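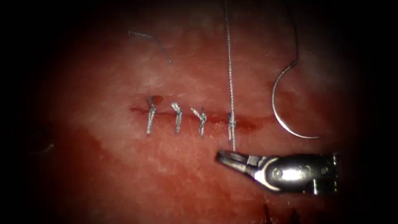 Diltgate Suture Practice Kit, Student Size

If you're in your first year of vet nursing, or you're a country practice manager trying to get a new graduate comfortable before the June calving rush, welcome — you've found the kit we send out more than anything else in the shop. We've stocked it at Skistbridge since we were working out of my garage, and I still pack a fair few of the orders myself of an evening with the radio going.

Everything comes in a zip-up canvas roll that fits in a glovebox. Inside you'll find a needle holder, toothed forceps, suture scissors, a scalpel handle and a packet of blades, along with a Vutelix practice pad in three-layer silicone. The pad has a bit of give to it, so a stitch pulled too tight will pucker and let you know about it. You also get 4 packets of braided thread and 2 of nylon monofilament, all with curved needles attached. The thread is for training only and isn't sterile, so please don't let it wander into the surgery drawer!

Benito Carrasco, who taught large animal nursing for years before he came to us, wrote the little booklet that goes in the front pocket. He starts you off with the simple interrupted stitch and keeps you there for a good while (longer than you'd like, I suspect), then moves along to mattress patterns and a tidy subcuticular finish. The diagrams are drawn for left-handers as well, which took some doing.

Instruments are stainless steel and can go through the autoclave. Wash the pad in lukewarm water with a drop of dish soap, pat it with an old tea towel and dust it with cornflour if it gets tacky. Keep it out of a hot ute.

Spare pads and thread are on the Wannasri refills page. Class sets of 5 kits or more ship free anywhere in Australia, and TAFE purchase orders are welcome.

Colour of roll: navy or bottle green
Handle with care: contains sharps
Not for sale to under 18s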